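Evaluating the Tendau Gripper Kit in Simulation
Project report, Tevville
24 October 2020

1. Purpose

The department was offered a one-year license for the Tendau kit, a gripper model sold by Forsberg with its own simulator plug-in. Our job was to find out if a second-year student could get useful grasping results from it without buying the hardware. We started in January and used the trial version throughout.

2. Setup

Installation took one afternoon. The plug-in loads into Aser, the simulator we already use for coursework, and the gripper appears as a ready-made part with its joints defined. The manual skips the step where contact settings are copied over – we lost two days to that.

We chose the kitchen set that ships with the kit. It has marble counters, cabinets and a library of household items. Most of our trials used the plush bee, which has a long striped body and small spikes that make its outline uneven. A white spatula stayed on the set as an obstacle. 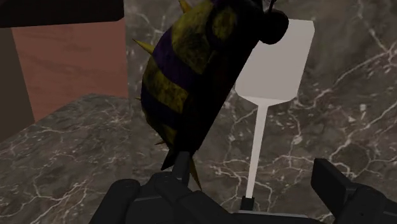
Reading time: 2 min

3. Trials

We ran 400 grasps on the bee from random starting poses. A grasp passed if the toy stayed in the fingers for five seconds after lifting. With the default grip force, 225 passed. Most failures came from approaches near the head end, where the fingers closed on too little of the body.

Raising the force helped, but the simulator treats the toy as a rigid object. A real plush would squash, so we do not trust the higher-force results and left them out of our totals.

The log for the full set came to 3,440 lines. The export tool wrote 105 of them with missing time stamps, and we fixed those by hand.

4. Recommendation

The kit is good enough for coursework on approach planning. It is not suitable for work on soft objects in its current version. We suggest taking the license for one year and asking Forsberg for a corrected manual before classes use it.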